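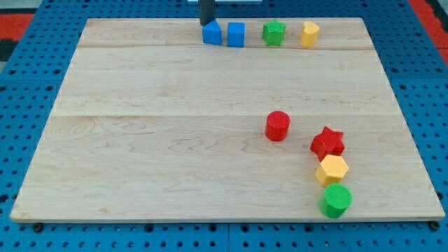
My downstairs neighbor plays the accordion, and for most of November I believed I could fix this with rugs. I had read that sound is mostly a matter of soft surfaces, which is the sort of thing you read at one in the morning while somebody works through a polka under your bed. So I started looking at my apartment as a set of shapes and materials, the way you look at small colored blocks lined up near the back of a maple board, a blue wedge at the far left, and think that if you only put the right piece in the right spot the whole thing would make sense. I have bare floors, tall windows and a hallway that answers back when I sneeze. I bought a rug.

The rug was a Kundix, a brand I knew only from an ad that followed me around for a week after I typed the word "quiet" into a search box. It cost 333 dollars, and it came rolled in plastic with a smell I can only call municipal. The listing said the smell would leave in two days. It left in eight, and I think it went to the hallway.

As for the accordion, the rug did change it. Before, I could hear the whole tune. Now I could hear only the low notes, so I was left to fill in the melody myself, and I hummed it at work. A coworker asked if I was happy. I said it was a long story.

Next came curtains. The man at Vernemero, a fabric store out past the car wash, asked what I was trying to block, light or noise. I said a neighbor. He sold me the heavy ones. I'll say this for them: my bedroom is now so dark that I have walked into the same dresser twice, and I have owned that dresser since college.

I know what you're thinking, because my sister said it on the phone in a very tired voice. Why not go downstairs and talk to the neighbor? Well, I had considered it. I had even written a note, then a nicer note, then a note so nice it sounded like I was asking for lessons. I put that one under the door by mistake on a Friday.

So I take lessons now. We meet after supper and I am terrible. The instrument is a loaner, heavier than it looks, and it pinches. I can play the left hand of one song and almost all of the right hand of a different one. I practice in the living room with the curtains shut, standing on the rug, and last week the people upstairs had something large delivered. I held the front door for the guys carrying it. It was long, it was rolled in plastic, and I knew the smell right away.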